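Sellel Garment Storage Set
Set-up and Use Guide

Section 3: Folding and Packing Long-Sleeved Tops

Read Section 2 (Assembling the Box and Dividers) before starting this section. The box should be on the floor or a low bench next to the bed, with the lid off and the dividers in place.

The steps in 3.2 through 3.4 are written for blouses and knit tops with long sleeves, including tops with ruffled cuffs, lace collars or sewn-on trim. For pants and skirts, go to Section 4.

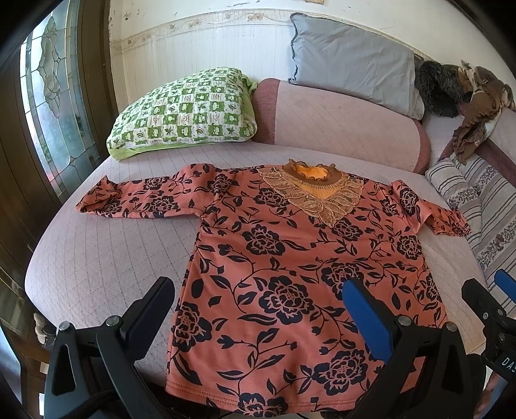
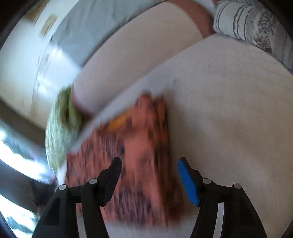

3.1 Before you fold

Use a bed, a large table or a clean floor. A made bed works well. You need a flat area wide enough for the top with both sleeves out, plus room on one side for the finished pieces. If you use a bed without a cover, put a clean sheet over the mattress first.

Move pillows and cushions toward the head of the bed. Take out the items you will store and sort them into two groups: plain tops, and tops with a decorated neckline. Fold the plain tops first. They go at the bottom of the box.

Check each item for the following:

Stains, especially inside the neckline and cuffs
Loose threads along lace or trim
Pins, brooches or other items left on the fabric
Open buttons or zippers

Close all buttons and zippers. Remove pins and brooches. Repair loose trim before storage or set the item aside.

CAUTION: Do not store damp clothing. Knit fabric must be completely dry, including the cuffs and the seams under the arms. If you have just ironed or steamed an item, let it cool on a hanger or a flat surface before you fold it.

3.2 Laying out the top

1. Lay the top on the bed, face-up, with the neckline toward the head of the bed and the hem toward you.

2. Smooth the body with the flat of your hand, working from the middle out to the side seams. Do not pull on the hem.

3. Draw both sleeves out to the sides. They do not have to be level with each other.

4. Open out any part of a cuff that has folded under. On ruffled or gathered cuffs, shake the ruffle loose and leave it. Do not press it flat.

5. Spread the collar. If the collar has lace layers, lift each layer and let it fall back so that it lies on the one below. A stand-up neckline should be left standing at this stage.

6. Straighten the hem so that the front and back edges meet.

Note: On large prints, such as flowers or vines, it is easy to miss a crease because the pattern hides it. Run your hand over the fabric once more before going on.

3.3 Folding

1. Place one sheet of the tissue supplied over the collar, then turn the top face-down. Keep one hand under the collar as you turn it so the lace does not double over.

2. Fold one side of the body toward the center. The fold should start at the middle of the shoulder and run straight down to the hem.

3. Bring the sleeve back on itself at the shoulder and lay it down along the folded side. The cuff should point toward the hem. If the sleeve is longer than the body, turn the cuff end up.

4. Repeat steps 2 and 3 on the other side. The two sleeves may overlap slightly. If the overlap makes a thick ridge, move one sleeve outward a little.

5. Fold the hem up to the middle of the body.

6. Fold once more, bringing the lower part up to just under the neckline. Stop short of the collar. Leave the collar and neckline outside the last fold on any top with lace, pleats or ruffles at the neck.

7. Turn the folded top over so that the collar is on the upper side. Remove the tissue or leave it in place, as you prefer. For storage longer than one season we suggest leaving it.

The finished piece should be a rectangle that fits between two dividers without being pushed. The inside length of the box is 47 cm. If the piece is too long, undo step 6 and make the fold smaller – do not bend the collar over to gain space.

Note: Slippery knits may open up while you carry them. Slide one hand fully under the piece, place the other on top, and carry it level. The folding card supplied with the set can also be used as a tray.

3.4 Packing the box

The box holds up to 16 folded tops of light or medium knit. Heavy sweaters take up more space and should be stored in a separate box.

1. Line the bottom of the box with the cotton sheet supplied. The edges should come up the sides evenly.

2. Put in the plain tops, with the folded edge toward the front handle.

3. Turn every second piece around so that the thick end of one lies on the thin end of the next. The stack will stay level.

4. Add the decorated tops last, collar side up. Do not place more than two decorated tops on top of each other.

5. Put a sheet of tissue between a dark print and a pale or white item.

6. Fold the edges of the cotton sheet over the stack.

7. Fit the lid. It should close under its own weight. If you have to press on it, take out one or two pieces.

8. Fill in the label card and slide it into the window on the front of the box. Pencil is best, as the card can then be used again.

CAUTION: Do not use vacuum bags inside the box for tops with pleated panels, ruffles or layered lace. The creases can be hard to remove.

CAUTION: Do not lift a full box by the lid. Use both side handles.

3.5 Where to keep the box

The box fits under most bed frames and on closet shelves. Keep it away from radiators, heating vents and outside walls that collect moisture. The storage area should stay below 86°F. Do not place anything on the lid other than a second box of the same size. Stack no more than two.

Open the box every few months and let it air for an hour or so. January is a good time to go through summer tops, and the same check can be done on winter items once they have been packed away for the year. Look for marks along the fold lines. If you find any, refold the piece with the folds in a slightly different place.

3.6 Taking a top out of storage

1. Remove the pieces above it and set them on a clean surface in the same order.

2. Lift the top out from underneath with both hands. Do not pull it out by the collar or a sleeve.

3. Lay it flat and open the folds in reverse, starting with the hem.

4. Hang it up overnight, or leave it lying flat if the knit is heavy enough to stretch on a hanger.

Light creases in the body usually drop out. For creases that stay, follow the care label sewn inside the garment. Iron knit prints inside out at the setting shown, and keep the iron off lace and metallic trim.

3.7 Common problems

The folded piece is wider at one end.
The first side fold was not straight. Undo it and begin again from the middle of the shoulder.

The sleeve makes a lump in the center.
Check that the cuff has not rolled up inside the sleeve. Pull it out gently and lay the sleeve down again.

The collar lies crooked after turning.
Turn the top face-up, spread the collar again as in 3.2, step 5, and use a second sheet of tissue.

The lid will not close.
The box is too full, or a divider has come out of its slot. See Section 2 for refitting dividers.

Replacement tissue, cotton sheets and label cards are listed in Section 6.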